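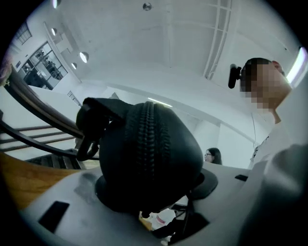 4. Premières tâches : ranger et déplacer de petits objets

Lisez cette section avant de confier quoi que ce soit à l'Etton. La brochure de Tredholm parle d'un « assistant de maison ». Après plusieurs mois d'essais, nous parlerions plutôt d'un bras lent qui réussit certains gestes et en rate d'autres sans prévenir.

4.1 Choisir l'objet

1. Commencez par un objet rigide, mat, de moins de 315 g.
2. Gardez les pochettes souples et les trousses zippées pour plus tard. La pince les soulève assez bien. Ouvrir la fermeture est une autre affaire : il faut tenir le tissu d'un côté et tirer le curseur de l'autre, et l'Etton n'a qu'une main.
3. Rentrez les sangles, boucles et dragonnes. Le logiciel Gralora les prend volontiers pour une poignée.

Remarque : sur 542 prises de trousses souples lancées dans notre atelier, 12 se sont terminées par une fermeture entièrement ouverte. Le mode « Rangement » figure pourtant au menu sans réserve.

4.2 Lancer l'essai

1. Posez l'objet à plat, à portée du bras.
2. Dans Gralora, choisissez Tâches > Déplacer, puis validez la zone d'arrivée.
3. Écartez-vous et attendez le voyant fixe. Comptez une bonne minute.
4. Si la pince se referme à vide, appuyez sur Pause, replacez l'objet et recommencez. Au troisième échec, changez d'objet.

ATTENTION : n'installez jamais le bras près d'un escalier ou d'un garde-corps. Un objet lâché peut tomber à l'étage inférieur.

ATTENTION : ne passez pas la main entre les doigts de la pince tant que le voyant est allumé, même si le bras semble arrêté.

4.3 Ce que l'appareil ne fait pas encore

Plier le linge, vider un sac, trier le contenu d'une trousse, visser un bouchon étroit. La mise à jour Lại doit améliorer ce dernier point. Nous l'avons essayée en mars et n'avons pas vu de différence.

Pour vider une trousse, faites-le à la main : cela prend moins de temps que la mise en place décrite en 4.2.

Voir section 5 pour l'étalonnage des doigts.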